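Robot hands take on the dusting in Jevstead trial

Can a robot do the boring jobs at home yet? A small team in Jevstead has spent October finding out, and the answer so far is a cheerful "some of them." The Marchuk project picked 8 everyday chores, from folding towels to wiping down appliances, and ran 979 attempts with a pair of arms that end in black, human-like hands.

Wiping is the one everybody wants to talk about. A cloth is a tough thing for a machine — it crumples, it slides, it never sits the same way twice. Put it on top of an air purifier, with a slotted vent and a front full of little holes, and the fingers have to come in close without knocking into the housing. A person does it half asleep. For a robot it's a real workout, and the progress since summer is terrific to see. 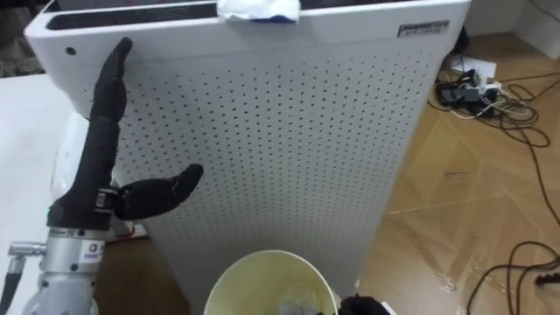

Olesia Romaniuk would like everyone to slow down a little. She wrote in from Farton to say that a wiped appliance is lovely, but she won't be impressed until a machine can do the whole room, move the cords out of the way and rinse the cloth afterward.

Fair enough! Cords are still on the team's hard list, along with anything wet. Of 200 tries at picking up a cloth and laying it over an edge, 129 went well enough to count. Nabil Sleiman, who runs the tests, expects a better score once the grip has been retuned. Shelf wiping in a Grakport hardware store comes next.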